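물때표

골나르 하산푸르는 클러드소프 역에서 내려 버스를 한 번 더 탔다. 버스에는 손님이 없었고 기사는 라디오를 낮게 틀어 놓았다. 제스트스테드까지 가는 동안 정류장마다 문이 열렸다가 그냥 닫혔다. 골나르는 무릎 위에 올려놓은 서류 봉투를 몇 번이나 가방에 넣었다 뺐다 했다. 아버지의 집을 파는 데 필요한 서류였다.

집은 방파제 뒤쪽 언덕길에 있었다. 번지는 53이었는데 앞자리 숫자판이 떨어져서 3만 남아 있었다. 열쇠는 옆집 파르하드 라히미가 가지고 있었다. 그는 아버지와 같은 배를 탔던 사람이다.

"밥은 먹었나?"

파르하드가 열쇠를 건네며 물었다. 골나르는 기차에서 먹었다고 했다. 먹지 않았지만 그렇게 말하는 편이 간단했다.

"부엌 수도는 왼쪽으로 끝까지 틀어야 나와. 조금 틀면 소리만 나고."

"네, 기억나요."

"그건 네가 떠난 뒤에 고장 난 건데."

골나르는 대답하지 않고 문을 열었다. 현관에 장화가 있었다. 아버지의 장화는 늘 신문지를 깔고 그 위에 세워 두었는데 신문지도 그대로였다. 거실 커튼은 닫혀 있었고 냄새가 났다. 석유 냄새와 오래된 차 냄새였다. 그녀는 창문부터 열었다.

서랍을 정리하는 데 오후가 다 갔다. 영수증, 낚싯바늘 통, 쓰지 않은 엽서, 고무줄로 묶은 건전지. 아버지는 버리지 않는 사람이었다. 맨 아래 서랍에서 공책이 나왔다. 표지에 물때표라고 적혀 있었다. 첫 장을 펴니 날짜와 만조 시각이 줄줄이 이어졌다. 글씨가 작고 반듯했다. 줄 끝에는 가끔 한두 마디가 붙어 있었다. 바람 셈. 안개. 그물 찢어짐. 골나르 전화.
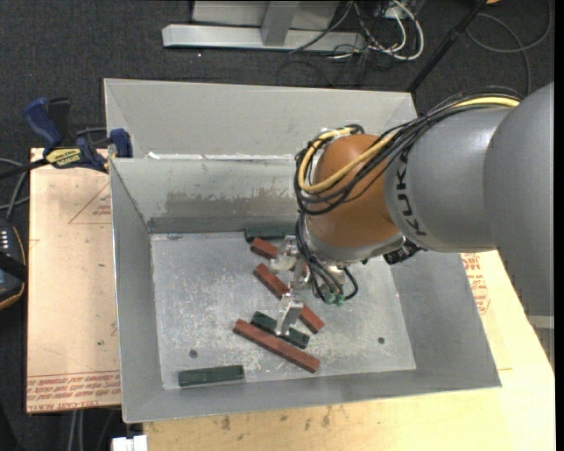
그녀는 마지막 말이 적힌 줄을 손가락으로 짚어 보았다. 그런 줄이 더 있는지 뒤쪽을 넘겨 보니 있었다. 어떤 해에는 자주 나왔고 어떤 해에는 거의 나오지 않았다. 통화가 짧았다거나 길었다거나 하는 말은 없었다. 그물이 찢어진 날과 똑같은 글씨로 적혀 있었다.

해가 기울 무렵 파르하드가 냄비를 들고 왔다. 콩을 넣고 끓인 양고기였다. 두 사람은 식탁에 마주 앉아 먹었다. 식탁은 한쪽 다리가 짧아서 숟가락을 놓을 때마다 기울었다.

"중개인은 언제 오지?"

"내일이요. 소스틀리에서 온대요."

"페티그루네 집도 그 사람이 팔았어. 값을 많이 깎더군."

"빨리만 팔리면 돼요."

파르하드는 빵을 찢어 국물에 적셨다. 그는 예전보다 훨씬 천천히 먹었다. 골나르는 어릴 때 그가 갑판에서 생양파를 사과처럼 베어 먹던 것을 기억했다. 그 얘기를 할까 하다가 공책을 식탁 위에 올려놓았다.

"이거 본 적 있으세요?"

그는 안경을 꺼내 쓰고 공책을 넘겼다. 한참 만에 고개를 끄덕였다.

"배를 판 다음에도 계속 쓰더라고. 바다에 나가지도 않으면서 물때는 뭐 하러 적느냐고 했지."

"뭐라고 하시던가요?"

"물은 들어오니까 적는다고."

골나르는 마지막 장을 펼쳤다. 맨 끝줄의 날짜는 6/15/23이었다. 만조 시각이 있고 그 옆에는 아무 말도 없었다. 아버지는 그해 8월에 세상을 떠났다. 그 사이의 두 달이 비어 있었다. 그때 그녀는 전화를 두 번 걸었다. 한 번은 아버지가 받지 않았고 한 번은 받았는데, 텔레비전 소리가 커서 무슨 말을 하는지 잘 들리지 않았다. 나중에 다시 걸겠다고 하고 끊었다.

"눈이 안 좋아졌어. 그때쯤."

파르하드가 안경을 벗으며 말했다.

"숫자가 겹쳐 보인다고 하더군. 내가 대신 적어 주겠다고 했는데 싫다고 했지. 고집이 있잖아."

"몰랐어요."

"말을 안 했으니까."

그는 냄비를 두고 갔다. 골나르는 왼쪽으로 끝까지 수도를 틀어 그릇을 씻었다. 물은 한동안 갈색이었다가 맑아졌다. 밤에는 소파에 누웠는데 잠이 오지 않아 외투를 걸치고 방파제까지 걸어갔다. 물이 꽤 높았다. 계단의 아래쪽은 잠겨서 보이지 않았고 매어 둔 배들이 서로 부딪치는 소리가 났다. 낚시를 하던 남자가 그녀를 한 번 보더니 다시 찌를 보았다.

"지금이 만조인가요?"

"7분 남았어요."

남자가 손목시계를 보고 말했다. 골나르는 난간에 기대어 기다렸다. 7분이 지나도 달라진 것은 보이지 않았다. 물은 같은 자리에서 조금씩 움직였다. 남자가 낚싯대를 접고 인사를 하길래 그녀도 인사를 했다.

집에 돌아와 볼펜을 찾았다. 서랍에 있던 것은 전부 말라서 나오지 않았고 가방 안에 중개인에게 줄 서류와 함께 넣어 둔 것이 하나 있었다. 그녀는 공책의 마지막 줄 아래에 오늘 날짜와 시각을 적었다. 아버지 글씨보다 두 배는 컸다. 줄 끝에는 잠시 생각하다가 콩 스튜라고 썼다.

아침에 중개인이 전화를 해서 길이 막혀 늦는다고 했다. 골나르는 괜찮다고 하고 현관의 장화를 밖에 내놓았다. 신문지는 바닥에 붙어서 잘 떨어지지 않았다.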